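Drolano kitchen kit, worth the money for a small classroom?

stela_d
Hi everybody, long-time reader and not much of a poster, so forgive me if I go on a bit. I teach an after-school shop class and we've been lucky enough to get an arm and a gripper of our own. What we don't have is anything good for it to do. We have stacked blocks until the kids groan when they see a block. I've been looking at the Drolano kitchen kit, the one with the drilled tabletop, the toy dishes and food, and a year of their Wellia task software. They quoted me $962 and I keep going back and forth on it. Does anyone here own one? Does it hold up, and is the software worth having once the first year runs out?

Telma Maldonado
Stela, welcome, and please go on as long as you like, I certainly do! We've had the kit since September and I'm fond of it, grumbles and all.

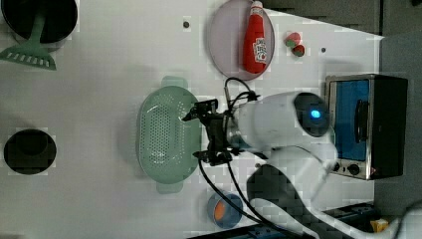 My main reason for liking it is the mix of shapes, and I'd put that well ahead of the software. Blocks let you get lazy, because one grip does for everything. With the kitchen things my students had to think about each piece separately, and they argued over it in the best way. The green colander is the one I'd start a beginner on, since a two-finger gripper can come at the rim from the side and there are handles at both ends if you'd like to try those next. The ketchup bottle lying on its plate is harder than you'd guess, and I'd leave it for the second week. The software gives you a task list and a log of each try, and it's friendly enough that my youngest group runs it without me. Where I'd grumble is the manual, which skips all over the place. I wrote to the company with a question and had a kind, useful answer in 2 days, so that softened me.

hofstetter_g
I'll be the sour one, sorry. I like Telma and I've learned a lot from her posts, but $962 for a board and toy dishes is a great deal of money for a school. You can find play food at any yard sale, and a colander is a colander. We drilled our own top from an old Backlund desk and the arm has no opinion on the matter. I had a trial of Wellia too and found it slow to load and fussy about names. If you rename a task, the old log stays under the old name and you have to go hunting for it.
Gebhard Hofstetter

Telma Maldonado
Gebhard, fair enough about the renaming, that one has bitten me too, and I've taken to writing the old names on the whiteboard. I don't agree about the yard sale, though. We tried it! Whenever something broke we couldn't find its twin, and then all our notes on that piece were no use. With Drolano I can order a second cup just like the first. Let me show you the whole spread, it may help Stela picture it on her own bench.

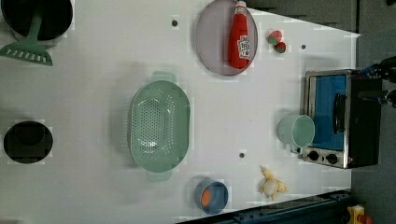
Kitchen layout from overhead, cup lying in front of the toy oven.

It does take up room, so measure your bench before you order. And give some thought to where the pot goes. I like it off in a corner with the spatula across it, but you could just as well bring it closer if your arm is a short one.

cornel.b
Been thinking about this kit myself, so thank you all. Telma, do your groups use a fixed layout or move things around? Our club did 100 tries of one pick with everything in exactly the same spot, got terribly proud of ourselves, then somebody nudged the plate and it all fell apart.

Telma Maldonado
Oh Cornel, we've lived that! Now I have them start from one layout and then change a single thing at a time. The small items get moved first, the big ones much later. Let me add one more from overhead.

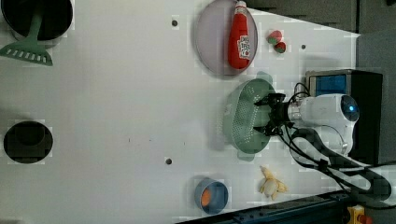 Telma Maldonado

What I'd say to look at there is the cables. They loop down from the gripper and the arm and drape over the table edge, and I always have the kids check the slack before they press go. Keep the light things well clear of them too. The kit doesn't come with any clips or ties, and at that price I think it should. I've said so to the company, nicely.

A word on the toy banana, as well. Those splayed peel pieces are lovely for a discussion about where to grip, and my older two groups disagree about it to this day. I wouldn't make it anyone's first pick.

sanziana_i
Coming in on the side of "buy half of it." You can ask Drolano for the dishes and top without the software. They don't put it on the order page, you have to write in. We did that and log everything with Futus, which our school already pays for. It's plainer than Wellia and there's no task list, so you write your own, but my students were happy to. Gebhard, I think you'd find it less annoying.

hofstetter_g
I didn't know they'd split it. That does change things for me, though I'd still drill my own top. Stela, if you go that way and want hole spacing, send me a message and I'll dig out my sketch. It's on the back of a phone bill, but it's readable.

stela_d
You're all so generous, thank you. I'm leaning toward Sânziana's way, and I'll write to them tonight and ask what the dishes and top cost without Wellia. Telma, could I bother you about the second-week tasks once we're set up? My kids are going to go straight for that ketchup bottle whatever I tell them.

Telma Maldonado
Any time at all! And let them have a go at the bottle, mine did too.

Contact the moderators | Copyright remains with each poster | Back to top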